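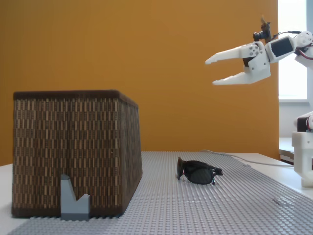 The first rule of sharing a table with a small robot arm is that the arm gets its own patch of table and you get yours, and everybody in the house knows where the one stops and the other starts. I've kept to that ever since we brought a little arm into the workroom, and it has saved me a good many bumped knuckles. Building-brick baseplates make a lovely patch, by the way. The studs tell your hand where you are without looking, and you can snap a little gray upright piece down in front of a basket as a marker, so you know where the basket goes back after dusting. Keep the power cable toward the back, too, well away from sleeves and coffee cups.

Now, a few habits for the bench. Always rest your hand near the switch the first time you run anything new, and run it slowly — I keep ours at 2 on the speed dial until I've watched the whole motion through. Never reach in while it's holding still. A still arm may only be waiting for its next step, and it has no idea your wrist is there. Tie back long hair, take off the dangly bracelet, and if there are children visiting, the plug comes out of the wall and goes up on the shelf.

Check the little screws on the gripper every 12 runs. I write mine on a card taped inside the cupboard door (Barbara Olszewski gave me that idea, bless her, and I've used it for the sewing machine as well).

Then there's what you let it pick up. Start with things you can afford to drop, and please don't practice on your good glasses! An old folded pair is fine. Fold the arms in first, and give them a soft landing: a piece of white foam in the bottom of a fabric box does nicely. Look in now and then to see whether the foam has shifted and opened up a gap by the wall, and press it flat again before you go on.
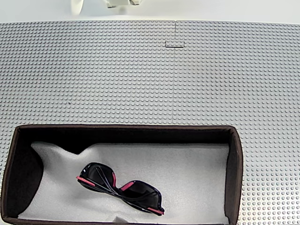
Chiến Thân wrote in to say that I ought to put the switch rule ahead of everything else, and that in his house a second person stands by it whenever the arm is moving, even for a short test. He also wipes the fingertips with a barely damp cloth at the end of the day and lets them dry before anything is plugged back in.

I've taken up the cloth. The second person isn't always possible when you live as I do, so on those days I keep the speed down and stay on my side of the table until the power is off.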